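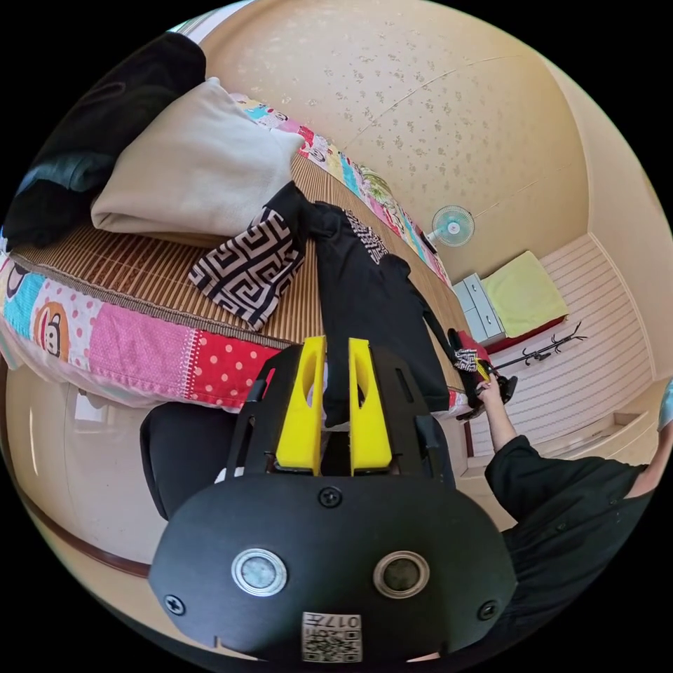
4.2 Abnormal returns after delivery shortfalls

Figure 3 plots mean abnormal returns for the 54 manufacturers that missed their own quarterly delivery guidance. Most of the price change occurs in the first 2 trading days – often before the opening auction closes. Following Alcaraz and Olmedo, we estimate the market model over a 20-day window. Dropping the seven firms with dual listings leaves the sign of the coefficient unchanged.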